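Pant G2 Gripper Review: Two Months of Bin Picking

Posted in Grippers and Tooling
Tested by Mandla Zwane, with setup help from Wiremu Waaka

We bought the Pant G2 to replace an Etimar gripper that had been on our picking arm since we started the bin project. The Etimar still works. What pushed us to change was the price of spare fingertips and the time it took to swap them. I have now run the G2 long enough to say what it does well and where it falls short.

What you get

The box holds the gripper body, a mounting plate, two sets of fingertips, a cable and a bag of screws. The manual is short and mostly clear, apart from the page on the wiring, where two pins are listed under the wrong names. Zullow, the shop we ordered from, sent a corrected page the same afternoon I wrote to them. It should have been in the box.

Mounting

Wiremu did the mounting and had the gripper on the arm before lunch. The plate fit our flange without an adapter. He spent most of his time on the cables. The supplied one is stiff and a little short, and if you tie it too close to the last joint it pulls when the wrist turns all the way over. We left a loop of slack there and the faults we had on the first morning stopped.

Set the tool weight in the controller before you do anything else. We forgot, and the arm sagged a few millimeters each time it went down into the bin.

Software

The driver installed without trouble. Open, close, and close-to-width all work from a script, and the force setting can be changed between picks. I would have liked a proper reading of finger position during the move. The driver only reports it once the fingers stop, so you can't tell a slip from a slow close until it is too late to do anything.

The pick test

I logged 1,533 pick attempts. A pick counted as good if the part came out of the front bin and was let go over the rear one. The first 1,000 were on the standard fingertips and the rest on the soft ones. The failed picks came to 124 across both sets, and most of those were on the standard tips.

Toy bricks were easy in the open part of the floor. Thin cartons were fine if the force was turned down. On the factory setting the fingers crush a light carton enough to leave a crease, and after a few rounds the same carton no longer sits flat.

Corners were the weak spot. The G2 body is wider than the Etimar, so the arm has to tilt to reach anything against two walls, and the planner often gave up before it found a way in. Clamp your bins down before you run this kind of test. A finger that catches the rim will drag a loose bin, and then every saved position is off.

A long blue brick in the back left corner, studs facing the near side, is the sort of placement I mean. The small carton closer in has clear floor on its right and is a much simpler target.
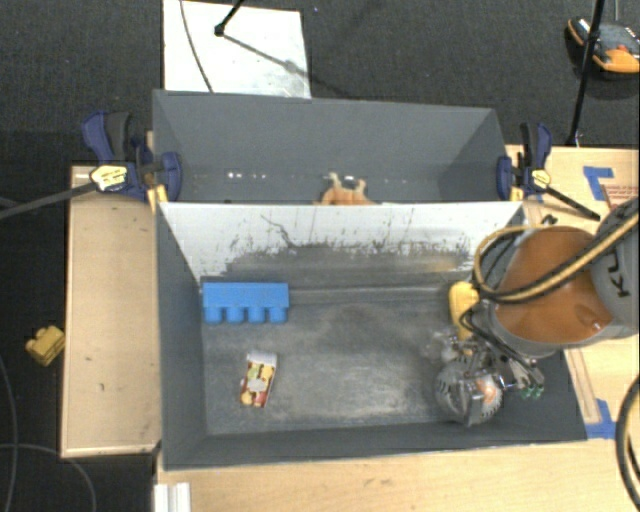 Wear and upkeep

The standard tips show light wear on the inside faces. The soft ones have a small tear on one edge, which I put down to my own bad approach angle. Changing a set takes two screws per finger and can be done with the gripper still on the arm. I wiped the slides down once a week and they have stayed smooth.

Should you buy it?

If your parts lie mostly in open space, yes. It is cheaper to run than the Etimar and quicker to service. If you work in deep or narrow bins, look at something slimmer first. The Utdale has a narrower body, and Wiremu liked it when he used one at his last job, but I haven't tested it myself.

We are keeping the G2 on the arm and ordering more soft tips.

Good: easy mounting, quick tip changes, force can be set from a script
Bad: wide body, stiff cable, no live finger position, error in the manual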